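Notes from the Kitchen End

Well, February has landed on us with its usual thud, and I have been cheering myself up the only way I know how, by fiddling with the table. Some people repaint a bedroom when the weather turns. I move the placemats around and buy one small thing I don't need, and then I stand in the doorway with my coffee and decide whether I like it. (I usually do. I'm easy to please before nine in the morning.)

Those of you who have been reading since the Brovley days will remember that we used to run a little column on table settings every winter, back when the newsletter was two sheets stapled together. Danang Ginting wrote most of them and he was very firm about cloth napkins. I'm not firm about anything, so you'll get a looser version from me, but several of you wrote in after the holidays asking for ideas for an afternoon table, meaning coffee and something sweet, no proper meal. So I've had that on my mind.

My starting point this year was the plant. I had been putting cut flowers on the table right through the fall and I got tired of it — tired of the dropped petals, tired of the water going cloudy, tired of paying for them at the Kanmont market when they'd look sorry for themselves by the end of the week. A leafy plant in a plain pot does the same job and stays put. Go for something with big broad leaves and some height to it. The little ferny things are sweet but they disappear as soon as you set a coffee pot next to them. And keep the pot plain! I have a cupboard full of pots with birds and stripes and gold rims, and every one of them argues with the dishes. Off-white is dull on the shelf in the store and lovely on the table.

Next is the placemat question. I've had more mail about placemats than about anything else, including the parking. My feeling is that a round woven one is the most useful thing you can own. It goes with pale wood, it goes with dark wood, it covers the ring your brother-in-law left with his mug, and you can shake the crumbs off it out the back door. I like the ones with a mix of beige and brown and a braided edge, and you really only need one if you're setting out sweets. Put it under the main dish and let everything else sit around it.

Herman Ong disagrees with me on this and says a bare table looks unfinished with one mat on it. Herman sets eight places for four people, so take that as you like.
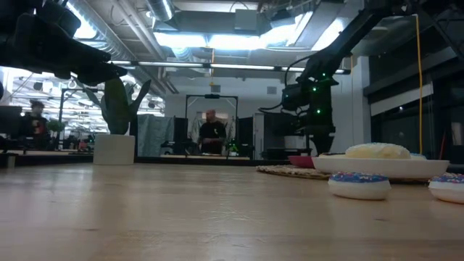 The afternoon table: greenery toward the back, sweets on the woven mat, and two of the frosted donuts out front.

I'm very pleased with that magenta color peeking out from behind the white dish. It's a dark pink, almost, and it is the sort of thing I would never have picked out of a catalog, but set behind plain white it warms everything up. If your dishes are all white, as most of mine are, try one bowl in a color you think is too much for you. Just the one. Tuck it behind something so you only catch part of it.

The blue-purple icing was the other happy surprise. I'd have told you that blue was no good for food, and I've said so in this very newsletter, so consider this my correction. With the sprinkles on top (pink and white and red) it looks like a birthday party, and next to all that beige and tan you want a bit of silliness. The big pale pastry shape in the dish keeps it from getting too sugary to look at, and there's a little something with a light blue top beside it to pick up the icing. I do like it when one color turns up twice.

A word about the wood. I've gone without a tablecloth all winter and I'm not going back. A light wood top shows its small scratches when the light comes across it and there are a couple of dark marks too, and I have decided that is what tables look like. Moges, the furniture people out past the creek, sell a paste that's supposed to hide them. I used it once on a shelf and the shelf smelled like a boat until Easter. A soft cloth and a drop of dish soap is plenty.

If you want to try a table like this at home, set the tall thing at the back first, toward one side. Leave it out of the middle, or you'll spend the whole afternoon leaning around a leaf to talk to your guest. Put the mat and the dishes on the other side from the plant. Leave a good stretch of wood between them with nothing on it. It feels wrong at first and you will want to fill it with a candle. Go get the coffee instead, and see how you feel when you come back.

And don't pile everything in the dish! A couple of things set down right on the tabletop make it look like somebody was just about to reach for one.

Now, some housekeeping. The table linens swap is still on for the end of the month in the Lakov Street hall, and we've got 300 napkins already, which is plenty, thank you, please bring placemats or runners if you have them. Round ones especially, for obvious reasons. Copies of the old Brovley recipe booklet are still to be had at the front desk. We printed 1000 of them in a fit of optimism and there are 829 left, so nobody needs to hurry.

Send me your own afternoon tables if you set one. Herman has already promised his, all eight places of it.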